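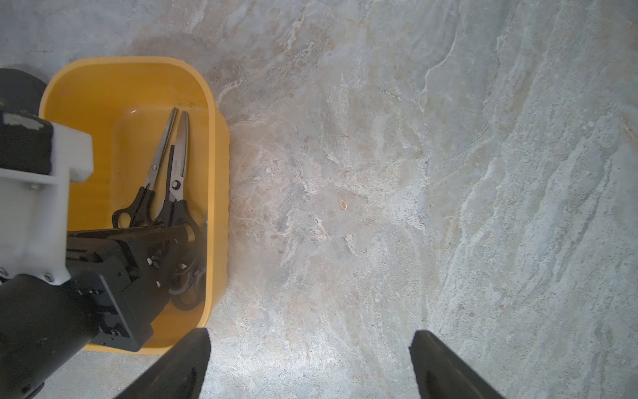

## 4. The cell and the sorting task

The cell was built in the Tindbridge workshop from parts that a home builder can order or print. Two arms stand side by side on an aluminium rail and work over a patterned floor, inside three tiled walls. Each arm has a small camera near the gripper, and a further camera covers the whole working area. The first task we set was to collect scissors in a yellow bin. We chose scissors because a pair has no single shape: the loops give a good hold but catch on other handles, and the blades are thin and shiny. When two pairs lie partly over each other in the bin, with a gripper resting over their handles, the wrist view shows the blades clearly while parts of the loops disappear behind the gripper. Our early grasp finder looked only for closed loops and did badly in such cases. We changed it to look for the pivot first and to work out the likely place of the handles from there.

**Figure 4.** Wrist view during the sorting task.

### 4.1 Brackets and fingers

All brackets were printed in the workshop and fixed with ordinary machine screws. The first set flexed under load, and the second had thicker walls and a squared tab on each side. Harahap redrew the wrist mount twice, once to give room for the cable and once to let the camera be taken out without removing the gripper. Neither change affected the reach of the arm.

The fingers are blunt. We tried narrower ones early in the build, but they slipped into the finger loops and would not always come out again. A blunt finger has to press the handle from the outside, which costs some precision and saves a good deal of freeing by hand.

### 4.2 Lighting and the floor
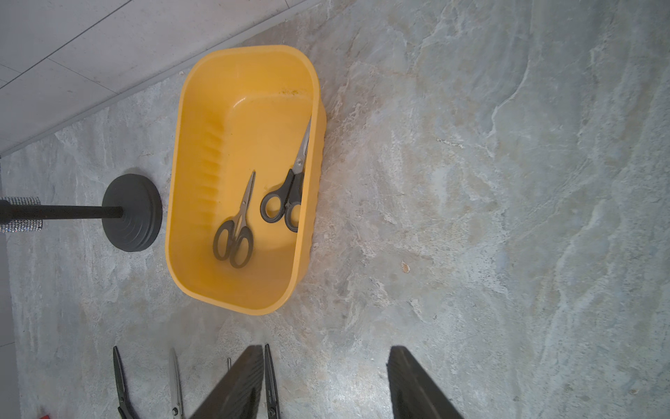

The floor covering was bought for its price and was already in the workshop when the first arm was mounted. We kept it through all trials, although it made segmentation harder than a plain sheet would have done. Pale veins run through a grey ground and look much like a blade seen at a low angle. Silver blades lying directly on the stone pattern are the hard case; inside the yellow bin the same blades stand out well, and a plain colour threshold is nearly enough. We therefore trained on the two settings separately — bin and floor — and let the controller choose between the models by the position of the gripper. The floor model needed 3000 labelled crops. The bin model reached the same score with far fewer, and we stopped labelling early.

Reflections from the bin itself were a smaller problem. The curved inner wall gives a bright highlight, and the finder sometimes took it for metal. Masking the wall above the bin floor removed most of these errors. It also hid the tips of any blade leaning against the wall, so the mask was made to apply only where no pivot had been found.

### 4.3 Sharing the space

Both arms can reach the middle of the floor, and a simple rule keeps them apart. An arm must hold a software token before it may enter the shared zone, and it gives the token back once its gripper has left. The waiting arm stops at a parking pose just outside. We ran 190 trials under this rule. In 20 of them the second arm waited until its time limit because the first had failed to give the token back after a missed grasp. The cause was a missing branch in the error handling, found in March and corrected before the trials reported in Section 5.

The time limit was set at 90 seconds. A shorter limit would have shown the fault sooner, but it also cut off slow grasps that would have ended well, and we left it as it was. Objects other than scissors were left in the cell in many trials, to see whether the finder would ignore them. They had no effect on the token rule and are dealt with in Section 6.
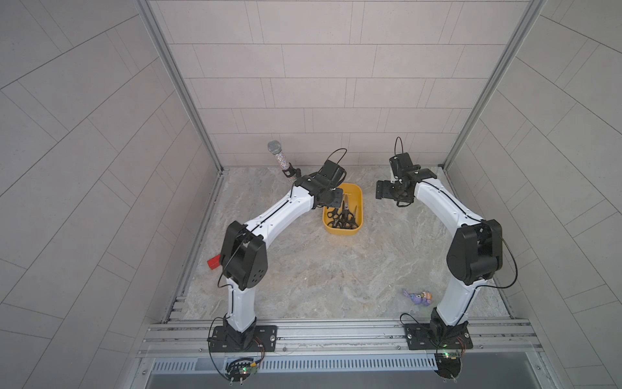
Nadja Eberhard, reading a draft of this section, objected that the token rule makes two arms little better than one. In her view the zone should be split down the middle, with a token needed only when an arm has to cross the line. She also asked whether the waiting arm could use its idle time to look for the next grasp from its parking pose.

We agree with the first point in part. Splitting the zone works while the bin stands to one side, but both arms must reach the bin, and most of the waiting takes place there. A fixed line would shorten the trips across the floor and leave the queue at the bin as it is. The second suggestion was simple to add. The waiting arm now passes its wrist view to the finder and keeps the best candidate, which is checked again when the token arrives.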